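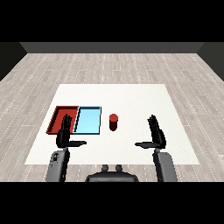
Last changed: October, late evening

Right, quick one because the kettle's on and I've still got the bins to do.

Sorting out Mum's seeds. I said I'd do it in spring and didn't, so now it's a biscuit tin, two shoeboxes and a carrier bag full of envelopes, most with nothing written on them. Beans are easy. Anything small and black could be leeks, onions or poppies for all I know.

My way so far — one pile to keep, one pile to chuck, and a third pile I keep pretending isn't there. Split them by colour if you can, your eye gets it quicker than reading labels. Reds for this year, blues for next.

Nipon Boonchu from the allotments came by and went straight to the third pile. Told me to put ten of each on damp kitchen roll, lid on, top of the fridge, wait a week. If up to 6 come through, sow them thick. If none do, compost. Why I didn't think of that I dont know.

Parsnips I'm not even testing. Old parsnip seed is a waste of a windowsill. Tomatoes seem to go on for ever, there's a packet in there from when we had the old greenhouse and I'd still give it a go.

Also found 17 packets of the same lettuce. Seventeen! She must have bought one every time she went in for compost.

Plot rent is due too, must ring Chutima before she rings me. And teh water's off from next month so fill your butts now.

More when the kitchen roll does somthing.

We use cookies to make this site work and to see which pages get read. Accept all | Manage settings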